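Saturday at the Feltholm robotics open day

Feltholm's student robotics club opens its doors every February, and every February the parking defeats me. I got in at ten past ten with a paper badge and a map of the wrong floor.

The welcome talk was Manouchehr Safavi's, and it ran long. The club has 32 members and a budget of $1,625, most of which went on one graphics card. That explains why so much of the robotics happens on a screen. The simulator group had the back room, and the warmest radiator.

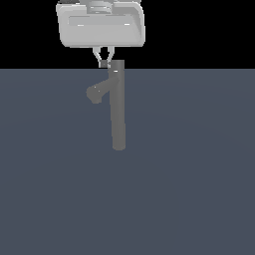
Teguh Subramaniam is a junior and has spent the term teaching a simulated arm to pick things up. He got stuck with plumbing. Another team took the mugs, he told me, in the tone of a man who had wanted the mugs. His program can try up to 3,000 grasps overnight, and in the morning he reads the log over cereal. A faucet is tall, smooth and round, and he has opinions about all three.

I asked what counts as a success. There was a pause, then a short argument between Teguh and Ehsan Shirazi about how many seconds the thing has to stay up. They have been having it since the fall, I gather. The current answer is two.

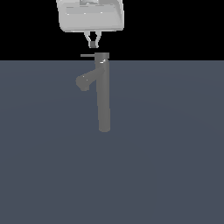
Andor Gál runs the class that feeds the club, and he grades on the write-up, so a run that drops everything can still get an A if you say why. I would have liked him at my school. His own demo, a line follower called Plulum, was down the hall and followed the line as far as the fire door.

Lunch was sandwiches in the Caltholm wing, a five-minute walk through sleet. I missed the Naseri Cup heats because the schedule said 1:30 and the poster said 1:00. Second place went to a pair of freshmen. I never did find out who won.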